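Oiling a butcher-block top – how many coats, and what with?
Home and Garden > Wood, floors and finishes

selma_m
Posted 9th December

The top is bare wood at the moment and lives on a concrete floor. There are flowers all over it. 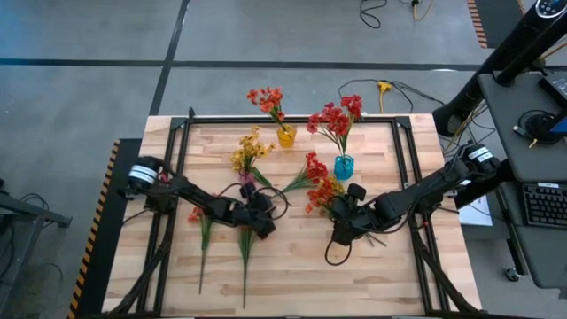

Re: Oiling a butcher-block top

selma_m wrote:
Questions, then. I was going to use Danish oil, but the man in the shop pushed a hardwax oil called Bilitz at me. Is it worth the extra? And does the underside need doing as well?

trefor_harries
Do the underside. If you seal one face only, the other takes up damp and the board cups. I learned that in August with a desk I had to plane flat again. Two coats below, three on top.

Oil-wise I'd stick with Danish. It's cheap and you can patch it.

durulholm
Disagree on the Danish oil. Mine had rings under every vase within a year. Hardwax stands up to water far better, and you only need two thin coats. People put it on too thick and then complain it's sticky.

trefor_harries
Rings come out with a light sand and another wipe of oil. Ten minutes' work. Try patching hardwax in one spot and you'll see the edge of the patch for ever.

durulholm
I have tried it and you can't see it. Depends on the sheen. Matt is forgiving, satin isn't.

Trinidad S
What grit are you stopping at? I went to 300 on a worktop and the oil hardly soaked in. Went back to 150 and it was fine.

selma_m
I hadn't sanded yet. So 150 and stop there?

Trinidad S
For hardwax, yes. For Danish you can go a bit finer, 180 or 240. Wipe the dust off with a barely damp cloth and let it dry before you start.

javi_aravena
Check how the top is fixed down, too. Block tops move across the width between winter and summer. If the screws are tight in round holes it can split. Slotted brackets are a few pounds.

trefor_harries
Agree with that. And lay your oily rags out flat outside to dry, don't ball them up in the bin. They can catch fire on their own.

selma_m
Didn't know that about the rags, thanks. I'll try both oils on an offcut and leave a wet glass on each overnight.

durulholm
Give them a week to cure first or the test means nothing.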